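Search this notebook Search

Chair interventions, Prumton transcripts: coding pass and parser problems

February 5, 2022
Posted by the procedure desk, Gidthorpe

Carrying on from the December entry, which stopped at the question of who is in the chair. That question is still half open, but enough is settled to start coding properly.

Material is the Prumton assembly transcripts, first session after the election, sittings with a question period only. Travstead transcripts are held over as the comparison set and have not been touched except for one formatting check, noted further down. Test set is 80 interventions by the chair, drawn by sitting and then by page so that the noisy sittings don't swamp it. An intervention means any speech by the presiding member between the call of a question and the call of the next item. It includes a bare "Order!" if the transcript prints it as a turn of its own. It excludes the formal call ("The member for ...") when nothing else is said.

Categories as they stand today:

RUL - a ruling on a point of order, with or without reasons
WARN - a member is warned, named or not
TIME - clock matters, including asking a minister to wrap up
REL - direction on relevance
GEN - general call to order, no one singled out
PROC - explaining procedure to the chamber
WDR - request to withdraw a remark

WDR used to sit under WARN. Moved out because a request to withdraw has its own sequence (objection, request, withdrawal or refusal) and it was dragging the WARN lengths up. The old codes in the spreadsheet have been left in their own column. Please don't overwrite them.

Presiding member

The transcripts print "The SPEAKER" for the Speaker, "The DEPUTY SPEAKER" for the deputy, and "The CHAIR" for anyone else off the roster, but the roster itself isn't printed. Handovers are marked in italics in the PDF and the italics do not survive extraction, so a handover reads as ordinary text and Quaye swallows it into the previous speech. When a member leaves the chair and later speaks from the floor in the same sitting, their floor speech is attached to their own name, as it should be. The trouble is the other direction, where a temporary chair is printed as "The CHAIR" and the name can only be recovered from the handover line.

Fix for now is a pattern on "took the chair" and "resumed the chair", applied before speech segmentation. It catches every handover in the pages checked by hand. It also catches a minister reminiscing about when a former member "took the chair" of an inquiry, which then makes the whole rest of the sitting belong to the wrong person. Added a rule that the phrase must stand at the start of a paragraph. The reminiscence is now ignored. There may be others like it.

Worth recording for the newly elected: this was the first session under a Speaker who had not been deputy beforehand, so the early sittings have a lot of PROC in them. Explaining the standing orders to a chamber with many new members is a different activity from enforcing them. If the two are lumped together, the early weeks look stricter than they read.

Hand coding

First 30 interventions were double coded. Coder 1 worked from the printed volume at Gidthorpe, coder 2 from the extracted text. That was a convenience and in hindsight a poor design, as some disagreements come from the source and some from the coder, and they can't be separated after the fact. The main sources of disagreement, in no order:

a) REL against RUL. A member rises on relevance, the chair says the minister is being relevant, the minister continues. Coder 1 put these under RUL (a point of order was taken and decided). Coder 2 put them under REL (the subject is relevance). Decision: RUL if a point of order is printed as such, REL if the chair acts unprompted. The subject of the ruling goes in the notes column.

b) Split turns. The chair says "Order!", there is an interjection, the chair says "Order! The member will cease interjecting." Printed volume runs these together in one paragraph on some pages. Extracted text has two turns. Decision: follow the extracted text, because that is what the parser will see.

c) Humour. The chair makes a remark about the noise with no direction in it. There is no category for this. For now GEN with an H in the notes. If there are enough of them in the Travstead set it can have a code. 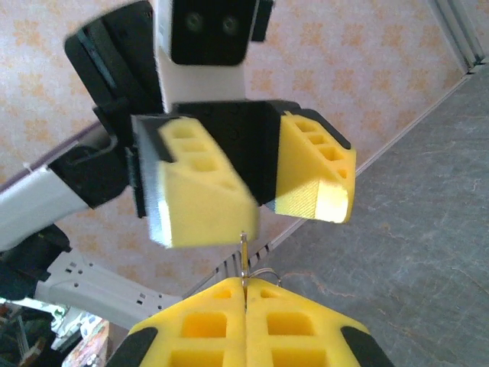

d) Conditional warnings. "If the member does that again I will have to deal with him." Coder 1 had WARN, coder 2 had GEN on the ground that no warning under the standing order was given. The standing order says a member must be warned by title or by seat, and the chair did not do that. On a strict reading coder 2 is right. On the reading any member in the room would have had, coder 1 is. Decision: WARN, with an I for informal. The strict figure can then be pulled by leaving the I rows out.

The remainder will be single coded under the revised rules, both from extracted text. The double-coded part should be redone first, otherwise it is on different rules from everything else.

Time limits

Prumton changed its clock rules early in the session. The sessional order caps the answers segment of question period at 30 minutes, with the leader's questions outside the cap. Before that there was no cap and the period ended when the head of government moved that it end. This matters for TIME because most of the TIME interventions in the sample come after the change, and they are mostly the chair hurrying along a minister late in the segment. Any before-and-after count of chair interventions has to take TIME out or report it separately. Reporting it separately is better.

The transcripts do not print the clock except at the start and end of the segment. An earlier idea was to estimate the time of each intervention from word counts. Tried it on one sitting. The estimate drifts badly wherever there is disorder, as noise takes up time and leaves no words, and disorder is exactly where the interventions are. Dropped. Position in the segment will be given as the ordinal of the question and no finer.

Parser notes (Quaye)

- Interjections are printed as "Opposition members interjecting" or "Government members interjecting" on their own line. Quaye reads these as headings. Corrected in the config by listing both strings as stage directions. "Honourable members interjecting" was missed and has been added.

- Line-end hyphens. "Non-government" broken at the hyphen comes out as "nongovernment". Harmless for this work, left as is.

- Page headers land in the middle of speeches that cross a page. Stripped by matching the date string and the house name. One header in the sample has the wrong house name, a misprint in the original, and so it stayed in. Removed by hand and logged.

- Withdrawals. "I withdraw" is a turn of two words and falls under the minimum turn length in the default config, so every withdrawal had vanished from the output. Every WDR sequence looked as though the member had refused. Minimum length is now off. Anyone with an older extract should discard it.

That last one is serious enough that the summary sent round in December needs a correction. The line in it about members seldom withdrawing on request is wrong and was wrong for this reason only. In the re-extracted text nearly all of them withdraw, though several do so on the second request.

Travstead formatting check

One Travstead sitting was run through the same config to see what would break. Travstead prints the presiding member's name in brackets after the title, every time, so the handover problem does not arise. It does not print interjections unless the member speaking responds to them. A call to order there can appear with nothing before it to explain it. The comparison between the two houses can therefore be of what the chair says and not of what the chair was answering. The reporting rules differ, and no amount of coding gets around that.

Travstead also lets the chair give a ruling later in writing. These are tabled and printed at the back of the volume. Leaning towards leaving them out, as they are not interventions on the definition above, but they ought to be listed so that the RUL count isn't read as the full number of rulings.

Open

Whether to code the party of the member addressed. It is the first thing anyone will ask for. The trouble is exposure. Opposition members ask most of the questions and ministers give all the answers, so the raw split by party says little about even-handedness. A rate per question asked or answered would be better, but GEN has no addressee and is the largest group by the look of it. Leave the column in, fill it where the addressee is printed, publish nothing from it yet.

Whether a Speaker's opening statement at the start of a sitting week counts as PROC. By definition no, since it falls before the first question. It is full of procedure, though. Put in a side file.

Next: redo the double-coded part, correction to the December summary, then the rest of the test set.

Comments

Guest
On the written rulings, check whether Travstead reprints them when the chair refers to one from the chair later on. Our copies of the older volumes have a few reprinted in full in the body of the debate, and you would count those as a very long RUL.

Reply from the procedure desk
Thanks, had not allowed for that. Will look for them by length before coding starts.

Guest
Is the config with the minimum turn length off going to be shared? I have been using the default on committee hearings and now wonder what else has dropped out. Witnesses say "Yes" a great deal.

Reply from the procedure desk
It is in the shared folder next to the old one. For hearings you will want to change the stage direction list as well.

Guest
I'd have kept conditional warnings under GEN. The members know the difference, and some of them play right up to it.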